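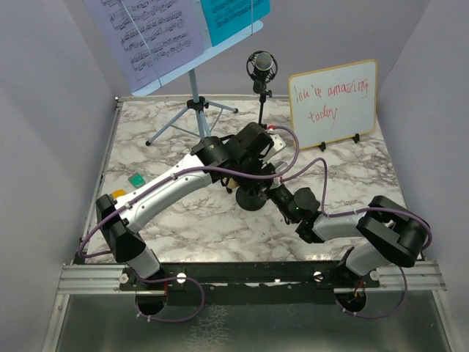 Does a music stand have to go on the floor?

Short stands work well on a table, as long as all three legs are spread fully and the top isn't tilted so far back that the weight of the paper pulls it over.

Tabletop Music Corner

Updated Wed 6 November

Sandamali Jayasinghe and I set up this corner for people who sing or read aloud and don't have a spare room to do it in. Everything sits on one table and packs into one bag. We used it for the Tinora song evenings and will use it again in December. I have kept the notes short. The pieces all came from different places, so please don't write to ask for the full set – there isn't one.

The clip and the rod

A cream-tan tube held in a black clip, with a hinge under the clip and a thin metal rod below that. The screw in the hinge sets how easily the clip tilts.

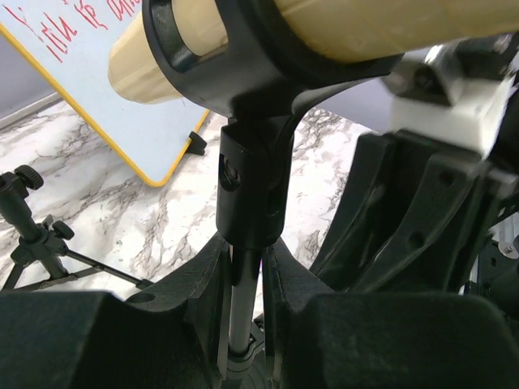
Tighten that screw a little at a time. If it is too loose, the clip droops over the course of a song, and if it is too tight you end up twisting the whole stand when you want to change the angle. We go for the point where it moves with two fingers and stays where it is left. A drop of oil is a bad idea on a joint like this.

Clips wear out before rods do. Murray Pelletier keeps a few spares in a Pasow tin and will usually part with one.

The stand and the sheets

The music stand is light blue, on a tripod, with a lavender sheet and a blue-green sheet next to each other. The microphone stand has a round black base, and the microphone sits in a round shock mount. A cream-colored toy microphone is there too, for the younger singers.

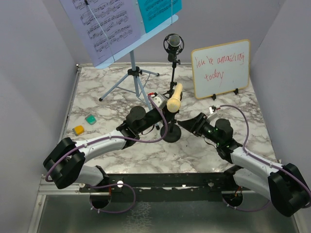 Why print music on colored paper?

Colored sheets are easier to tell apart when you are in a hurry, and some readers find them less glaring than white under a strong lamp. Keep the tint pale or the staves get hard to read.

We print the first song on lavender and the second on the blue-green. Sandamali keeps the master list, which now runs to 211 songs, and each one has its color written next to the title. Page turns are still a problem. For anything longer than two pages we tape the sheets edge to edge and fold them like a map.

The table

The top has a white and gray marble pattern with darker veins, and pale walls on three sides. A patterned top is harder to keep track of small screws on, so we put those in a saucer.
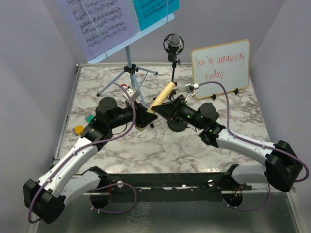
Setting up

Put the microphone stand down first, then the music stand behind it and to one side. The singer should be able to see the whole page past the microphone. Move the music stand before you move the microphone.

Leave room for the legs. A stand with one foot hanging over the edge will go over sooner or later – ours went at Nagano Hall, with 12 sheets on it.

Packing away

Sheets come off first and go flat in the folder. Then fold the tripod, take the microphone out of its mount, and wrap it in a cloth. The heavy base goes at the bottom of the bag. The bag itself is an old Cidach one with a new zipper.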